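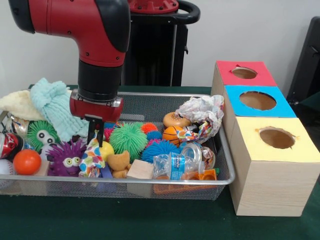
Toy library to open second location in former Wong furniture store

Thursday, February 28, 2019

The Josesov Toy Library has signed a lease on the old Wong furniture store on Mill Street and plans to open its second location there in August, the group said this week.

The library lends toys, puzzles and games to families the same way a public library lends books. Members pay a yearly fee of $80 and may take home up to 10 items at a time for three weeks. Families who receive food or housing assistance pay nothing.

Director Catalina Ojeda said the current space, two rooms on the lower level of the Skurkari Building, has been too small for at least three years. Larger items such as play kitchens and ride-on cars are kept in a rented storage unit across town, and members who want one have to ask for it a week ahead.

"People come in on a Saturday morning and there is a line out to the stairs," Ojeda said. "With strollers, that gets difficult. We also have no elevator, and we have lost members over it."

The Mill Street store is on one level and has its own parking lot. It has been empty since the Wong family closed the business. The lease runs for five years, with an option to renew.

The Skurkari Building location will stay open. It will keep the baby and toddler collection, and everything for children ages four and up will move to Mill Street. Members will be able to borrow from both places on one card and return items to either.

Sorting and repairs

Much of the new space will go to work the public does not see. Every donated toy has to be checked before it goes on a shelf, and the group says it turns away more than it keeps.

Shirley Campbell, who runs intake, said soft toys take the most time. Each one is checked for loose eyes and open seams, then washed, then dried overnight. Battery toys are tested and their covers must close with a screw. Puzzles are put together by hand, and any puzzle missing a piece goes into a bin for craft projects.

At present all of this is done at a single table beside the front desk. Mill Street will have a separate intake room with two sinks, a washer and dryer, and shelves for items waiting on parts.

Campbell said the library has enough stuffed animals for now and is asking donors to hold them until the new location opens. What it needs most are wooden train track, floor puzzles with large pieces, marble runs, and board games for ages eight and up. Car seats, cribs and helmets are not accepted under any conditions.

The play corner, where children can try toys and simple homemade games before borrowing, will be on the left side of the store as visitors come in.
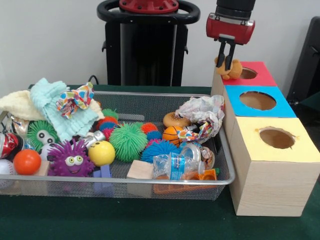 Cost and funding

Renovation is expected to begin in April. The work includes new flooring, a family restroom, lighting and a wider front door. The contractor is Resum, a local firm that also remodeled the dental clinic next door.

Zachary Friesen, who handles the group's finances, said most of the money has been raised. A grant from a local family foundation will pay for the restroom and the door. The rest comes from membership fees, two rummage sales and a bequest from a former member.

The group is still short of what it needs for shelving. It is asking for 100 people to sponsor a shelf section, with each sponsor's name to be placed on a small plate on the end panel. Payments can be made all at once or monthly.

Friesen said fees will not go up this year. The board will look at them again once it has a full year of bills from the new location.

Neighbors ask about traffic

The plan needed a change-of-use permit, which the town approved earlier this month. Two neighbors spoke at the hearing. Dale Bélanger, who lives on the corner of Mill and Fourth, said he supports the library but is worried about cars backing out onto Mill Street during the school run.

"It's a tight lot," Bélanger said. "The furniture store never had more than three or four cars in it."

As a condition of the permit, the library will not open before 9:30 a.m. on school days, and the driveway on the Fourth Street side will be exit only. The town will paint new arrows before the opening.

Membership has grown

The library began in a church hall with one closet of toys and now has 1,000 member families. Its most borrowed item last year was a wooden marble run, which had a waiting list every month.

Setareh Azimi joined when her older son was two and now comes every third Friday with both of her children. She said the family lives in a small apartment and has nowhere to store large toys.

"They get the fire truck, they love the fire truck, and then the fire truck goes back," Azimi said. "My younger one cried the first time. Now he picks the next thing before we get in the door."

Hours at the Skurkari Building are unchanged: Tuesday and Friday from 10 a.m. to 5 p.m., and Saturday from 9 a.m. to noon. Mill Street hours have not been set.

Anyone who would like to sponsor a shelf or help with the move can leave a name and phone number at the front desk. Donations of toys from the list are accepted there during open hours and should not be left outside the door.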